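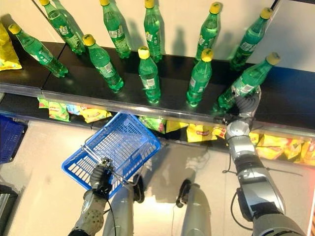 The Return of the Deposit

How one mid-sized town brought back the refundable bottle, and what it learned about storage, pricing and habit

For most of the last century, residents of Zinusberg paid a little extra for every bottle they bought and received that money when they brought the bottle back. The arrangement ended when the Brenus bottling works closed its washing hall. Drinks continued to be sold in the town, but the empties went into household bins, and the sheds behind the shops where crates had been stacked were converted to other uses or pulled down.

In January the town council restored the deposit by local ordinance. It applies to sealed soft drinks, mineral water and beer sold within the municipal boundary, in glass or in plastic. Milk, wine and medicine are exempt. Shops with a sales floor above a set size must accept returns during all opening hours. Smaller shops may join voluntarily and are paid a handling fee for each container they take in.

The ordinance was four years in preparation, and much of that time was spent on matters that had little to do with recycling.

A question of space

The first obstacle was floor area. Empty bottles weigh very little and occupy a great deal of room. A shop that sells drinks from a single shelf can receive, after a warm holiday weekend, enough empties to fill its stockroom. Several owners in the old quarter, where buildings are narrow and delivery lanes cannot be widened, told the council in written submissions that they had no place to put them.

The council's first draft assumed that collection trucks would call twice a week. A survey of 121 shops found that most would need a pickup every day in summer and could manage with far fewer in winter. The final plan divides the town into 2 collection districts, one on each side of the river, with separate schedules that change with the season. Shops in the old quarter may also bring returns by handcart to a covered depot at the former Trurnent freight yard, which is open from 6 a.m. until noon.

The depot has become the most visible part of the system. Containers are sorted there by material and color. Clear plastic brings the best price from processors, green plastic a lower one, and mixed loads the lowest of all. Glass is checked for chips at the rim, and sound bottles are packed in crates for washing outside the region. The council has commissioned a study on whether a washing hall could again be supported locally. The findings are expected next year.

Setting the amount

The second obstacle was the deposit itself. If the sum is too small, people throw the container away. If it is too large, families feel the cost at the register, and bottles bought elsewhere begin to arrive at local counters for refunds that were never paid in.

Zinusberg is surrounded by communities that charge no deposit, and the second risk was taken seriously. Eligible containers therefore carry a printed mark beside the bar code, and shops may refuse any bottle without it. Small producers objected to the expense of printing separate labels for one town. As a compromise, they were permitted to use adhesive marks for a transitional period, and the mark was kept simple enough to be produced on ordinary office equipment.

The Su Cooperative, which runs grocery stores on both banks, favored a higher deposit on large bottles than on small ones. Its argument was that large bottles take up more room at the counter and are more often left in closets and cars. The council accepted the principle of two rates but set them closer together than the cooperative had asked.

What came back

Returns in the first weeks were low, as had been expected, given that few marked containers had yet been sold. By spring the rate had reached 91 percent for glass. Plastic has lagged behind it throughout, and officials attribute the difference to drinks consumed away from home, at the sports grounds and along the river path in particular.

Street cleaning crews report less litter in both places. A side effect, foreseen by some social agencies and overlooked in the ordinance, is that people with little income now collect discarded containers for the refund. Open racks have been fixed to the sides of public bins so that bottles can be left within reach and need not be pulled from the trash. The racks were paid for from unclaimed deposits, as was a grant of 4,000 to the neighborhood center that lends out carts and work gloves.

The use of unclaimed deposits remains in dispute. Retailers hold that the money should offset their handling costs. The council's position is that it belongs to the public and should be spent on collection and street care. A revised ordinance, now open for written comment at the town hall, would divide it between the two purposes and publish the accounts each quarter.

Neighboring communities have asked to see those accounts before deciding whether to adopt the mark themselves. Two have already requested the technical specifications for the depot.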